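Is a paid translation of an appliance manual worth it?

Posted in Household & Paperwork

Quentin Boyer

I bought a secondhand dehumidifier in January from a guy in Dromley. It came with the original manual, which is mostly in Chinese, and nothing else. The machine runs, but it has a service light I can't clear and a set of codes I can't look up. A company called Jotora quoted me $80 to translate the booklet, "certified," whatever that means for a dehumidifier. They also want a $26 rush fee if I'd like it in under two weeks.

I tried a phone app first. It told me to "invite the water to leave before the wind." I assume that's the drain hose, but I'd like to be sure before I run it overnight.

The print is small and the pages won't lie flat, so I don't know if the app is bad or if I'm feeding it garbage. 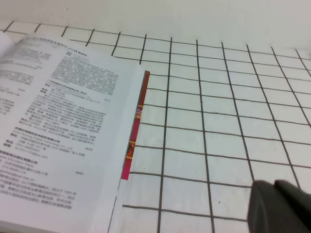 Perrine Chauvin wants to know why anyone would pay for a certificate to go with a dehumidifier. Certified translation is for courts, immigration offices and so on. A stamp won't make the wording any better. I'd ask Jotora who does the work and whether that person has ever translated anything technical. My guess is they run it through the same software you did and fix the worst sentences.

As for the app, live camera mode is junk for small print. Take a still photo in daylight, one half page at a time, and hold the paper down near the fold. Then copy the text out before you translate it, so you can spot characters it misread. Codes are the part I'd trust least. An app will happily turn an 8 into a B and sound very sure of itself.

Also, why do you need the whole booklet? Half of any manual is warnings about bathtubs. Find the page with the table of codes and pay for that one page if you have to.

Évan Pruvost

just unplug it for 60 seconds and plug it back in. fixed mine. never read a manual in my life

Sandrine Chauvin

Unplugging may clear the light, but it won't tell you what the light was for, so I wouldn't call that fixed.

I went through this with a secondhand bread machine. I paid for a full translation and got back a document that called the paddle three different things. When I complained they said the source text was inconsistent. Maybe it was – I had no way to check, and that's the whole problem with buying a translation of something you can't read. Now I run the text through two different programs and compare. Where they agree I mostly believe it. Where they don't, I ask a person.

Try the library too. Ours has a conversation group in the evenings, and a woman there read me four pages in the time it took to drink a coffee. She wouldn't take money.
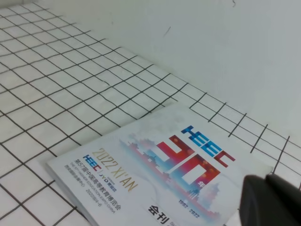 Does the seller have to supply a manual in English? A private seller generally doesn't, though a store might, depending on where you live and what it promised in the listing.

I'd be careful with those websites that claim to have every manual ever printed, too. The one I tried wanted a card number for a "free" download and then sent me the booklet for a fan.

Quentin Boyer

Thanks, all. I asked Jotora who would do the work and got a paragraph about their "network of experts," so I'm passing. Unplugging did clear the light, Évan, and it came back after dinner. I've typed out the code table and I'm going to try the two-program thing tonight, then the library if they disagree.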